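**Slicer profiles are moved**

From October 8, 2020 our print profiles are kept in one shared folder, sorted by material. Daniyal Yousafzai has checked 30 of them on the Wirley printer — the older ones stay in the archive until somebody has time.

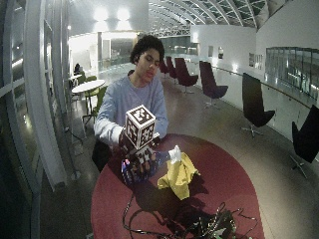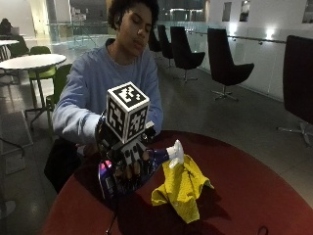
Please do not change the first layer settings directly. Make a copy, add your name to it and write to Hannelore Bühler what was wrong. For PETG we still have two versions, and I would be glad to hear which one gives you less stringing.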